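July 30, 2022
by the zone design lead, Clellex

Progress report, second milestone – Tollitz (online RPG, Zotton expansion)

Sorry this is going out on a weekend, wanted it in your inbox before the next payment review. Short version: zone one is playable start to finish, zone two is playable but ugly in the back half, the quest hub is done, flying mounts are behind. Money is fine. Details below, in no real order.

Zone one (the salt flats). Done apart from bugs. A new character coming off the boat gets the breadcrumb quest, walks to the hub, picks up the first set of quests and can level through without having to leave or grind. That was the main promise for this milestone so I'm glad to tick it. Old feedback from the May test was that the walk from the boat was too long with nothing on it. Fixed. There's a wrecked caravan halfway now with a short quest chain and a vendor who buys junk. Also moved the graveyard closer because people were dying to the crabs and then running forever.

The crabs are still too strong. Known. They hit right but they call friends from too far away, so pull one and you get the beach. Will get to it next week.

Zone two (Jaber, the sunken forest). All quests are in, all the text is in, you can finish it. The northern half has final art, the southern half is still placeholder trees and the water has a hard edge where it meets the swamp. Don't show that part to anyone please. The quest flow is better than zone one in my opinion – fewer "kill ten of these" and more stuff where you follow somebody and something goes wrong. The escort quest with the deaf ferryman took way too long to get working but it's the one testers talk about so I'd say worth it.

One cut: the underwater ruins. We said in the application there would be a full underwater area. What's in now is one flooded temple with a boss at the bottom. Swimming combat in our engine just doesn't feel good, we tried three ways of doing the camera and every one made people sick or lost. I'd rather ship one good room. If this needs a formal change to the agreement let me know which form.

Closed test. Server was capped at 500 players and hit the cap on the first evening, then again the next two. We had 27 crashes over the whole test, almost all of them the same crash (opening the map while on a boat, of all things). That one is fixed. Bug reports came to 3343, a big pile of which are duplicates, sorting them is slow going and it's mostly me doing it in the evenings. The duplicates are mostly the map crash and the crabs.

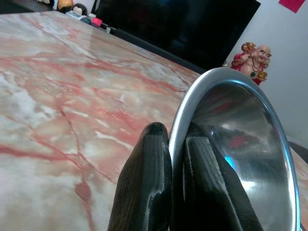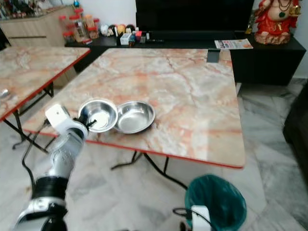 Things testers liked, going by the forum and the exit survey: the music, the hub city, being able to reset talents for cheap. Things they didn't: bag space, travel times, the auction house search. Bag space is easy, we're giving a bigger starting bag. Travel times get better when mounts are in. Auction house search is a real job and I don't have anyone free for it until the mounts are finished, so it stays bad for now.

Flying mounts. This is the late one. Plan said they'd be in testers' hands by this report and they aren't. They work, you can get on and fly, but the zones weren't built to be seen from above and it shows. Mountains with no backs, roofs with no tops, one whole hill that is hollow. We either close all that up or we limit where you can fly. My suggestion is to limit it, keep zone one ground only, and open flying in Jaber once the southern art is finished. Players will grumble a bit. Other games have done the same and people got over it.

If we do it that way we're 2 weeks late on this item. If we do the full version I can't give you a date and I don't want to make one up.

Classes. No new class this expansion, as agreed. Balance changes are in for all the existing ones. Healers were way too strong in small groups and are now only a little too strong. The shield fighter got a new pull ability, it sometimes pulls monsters through walls, which is funny but has to go. Hunters' pets now swim. They used to just stand on the shore and look at you.

Dungeons. First one is finished and was in the test. Average group got through it in one evening, second boss was the wall for most. We lowered his health a little and made the fire on the floor easier to see, it was nearly the same color as the floor. Second dungeon is blocked out in gray boxes, bosses are scripted, no art. On schedule. Raid hasn't been started, also on schedule, it's in the last milestone.

Sound and voice. Music for both zones delivered. Voice lines recorded for zone one and the hub, Jaber lines are written but not recorded. Booth is booked. I'd like to hold the recording until the escort quest text is locked becuase we've already rewritten it twice and paying for retakes is silly.

Translations – not started, waiting on text lock, same as above.

Budget. We're under on art and over on servers. The test needed a bigger machine than we'd rented and we had to upgrade in a hurry, at the hurry price. Nets out close to even. The full sheet is coming separately, I still need two invoices from the sound people.

What's next, before the following report:
- crabs
- southern half of Jaber, art and water edge
- flying in Jaber, if you agree to the limited version
- bigger bags
- second dungeon art pass
- another closed test, higher cap if the new server holds up

Need from you: a yes or no on the limited flying, and whether the underwater cut needs paperwork. The first one is holding up the schedule for teh artists so sooner is better. The build on the download link is the current one, log in with the same account as last time. Old characters got wiped, so start fresh, and stay off the beach until you're level three or so.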